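3.2 Materials: the blocks and the table

We chose plain wooden cubes for this study, and we would happily choose them again. A toy block is about as simple as an object gets. It has no front or back of its own, it has no handle, and everyone who walks into the room already has a word for it. That last point matters a great deal to us. Our question is how people talk about loosely placed things, and we did not want them spending their effort on deciding what the things were called. With cubes, all the interesting work goes into the little words: next to, in line with, a bit further over, sort of behind.

The cubes were painted in solid colors and small enough to pick up between finger and thumb. We kept to three of them per layout. Two cubes give you a pair, and a pair is always in line with itself. Add a third and suddenly there is something to discuss! Is it a row? Is it a row with one out of place? Is it a triangle that has been squashed flat? Speakers in our pilot sessions disagreed about this with real energy, and several of them changed their minds while they were still talking.

The table was white and smooth, with no pattern or grain that a speaker could use as a ruler. Earlier block studies in our group used the Ramix mat, a printed cloth with a faint grid, and looking back over those transcripts we found speakers counting squares without being asked to. Taking the mat away changed the language right away. People began to lean on the cubes themselves, so that one block became the landmark for the other two.

3.3 What we mean by a loose row

We call a layout a loose row when the cubes stand side by side with clear space between them, at much the same distance from the viewer, but without being squared up to one another. Figure 2 is a good case. The red cube on the left sits at a slight angle, while the blue one near the middle faces the viewer almost straight on. The faces do not line up, and still most readers will see a row at once. We find this lovely. The eye seems very willing to forgive a turned block as long as the spacing and the height hold together.

Capucine Charpentier wrote the coding guide for these layouts. Her first version had separate labels for turned, shifted and turned-and-shifted cubes, and the coders found the last two hard to keep apart. The version used here (called Jadis in our data files, after the folder it was first saved in) drops the third label and asks for a short written note in its place. The notes turned out to be a treasure. Coders wrote things like "red looks as if it is about to leave" and "blue is the calm one," and we return to those remarks in Section 5.

3.4 Descriptions collected

Speakers gave one spoken description each, in their own time, with no practice round. We gathered 200 descriptions in August and kept 194 of them. The other six were too quiet to transcribe. Seven speakers asked whether they were allowed to name the colors, and we told all of them yes.

Color was by far the most common way to pick out a block, and place came second. Shape hardly came up, as one would expect when every object is a cube. What delighted us was the order of mention. Many speakers began at the left and read across, as if the table were a line of print. Others opened with the cube in the middle and hung the rest of the description on it, and their accounts were often shorter and, to our ears, easier to follow. Shadows came up as well, mostly when a speaker was trying to say how far one block stood from the next and had run out of other things on the table to measure against.

Figure 2

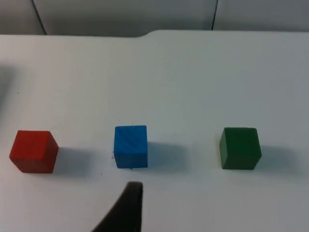
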